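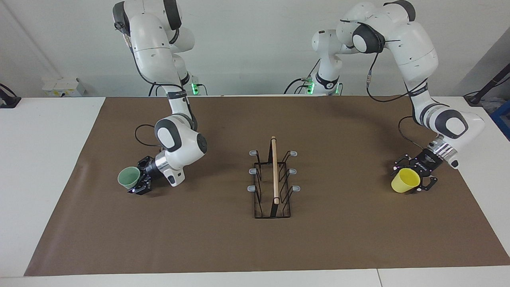 4. Washing and drying the reusable cups

Applies to the Emeo drinks station, countertop model. For the wall unit see the Gellalum sheet.

Before you start: station off, drip tray out. Do this at closing, 9 p.m. at the Druvville counter.

1. Empty all cups. Ice goes in the sink, not the tray.

2. Rinse in warm water. Straws and lids go in the small bin.

3. Wash with a capful of Ogundipe rinse liquid, part no. 487. No bleach. No scouring pads - they cloud the plastic.

CAUTION: Never mix part 487 with descaler (part 392). Fumes. Open a window if it happens and leave the room.

4. Rinse again, twice if you see suds.

5. Check the drying rack. Caps should be on the prong tips, all pushed down firm. Replace any that are split, order no. 283.

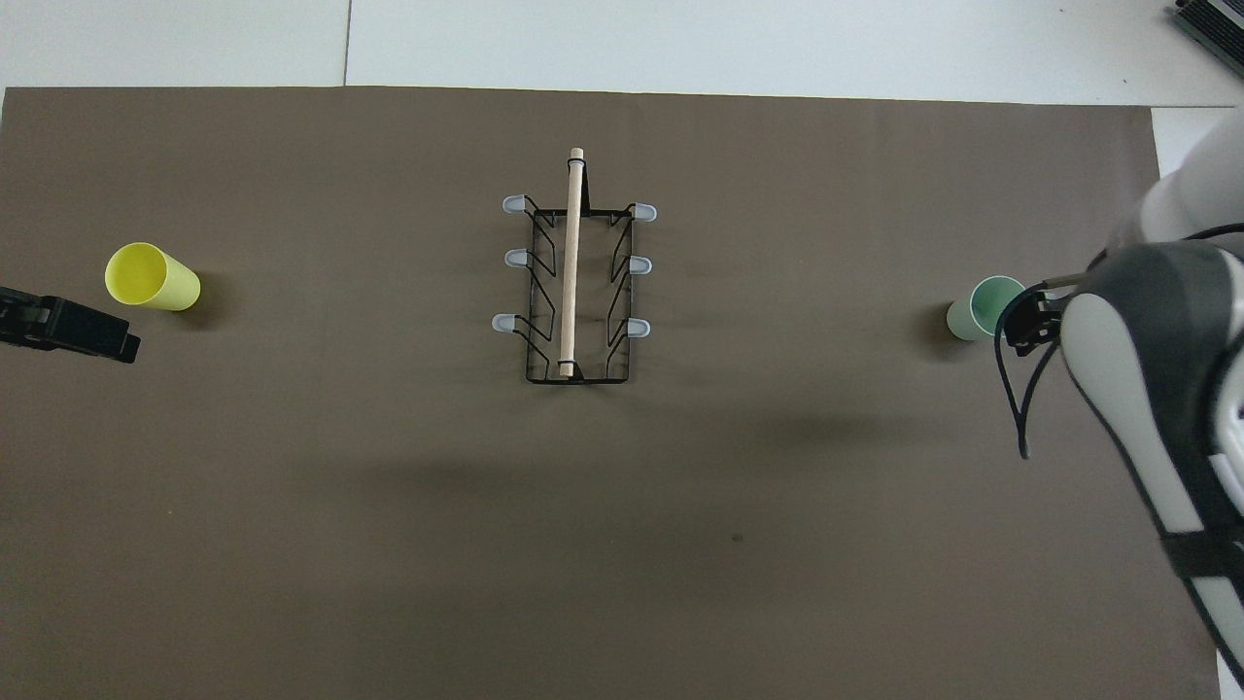 6. Hang cups upside down, one per prong. Do not stack wet cups.

7. Leave at least 4 hours. Overnight is better. Towels leave lint so dont bother.

8. Wipe the counter and refit the drip tray - it clicks when seated.

Note: cups still smell of coffee? Soak in baking soda and water, then repeat from step 2.

Note: cracked cups go in the trash, not back on the shelf. Write the number down on the stock sheet so they get re-orderd.

Next: 5. Descaling the water line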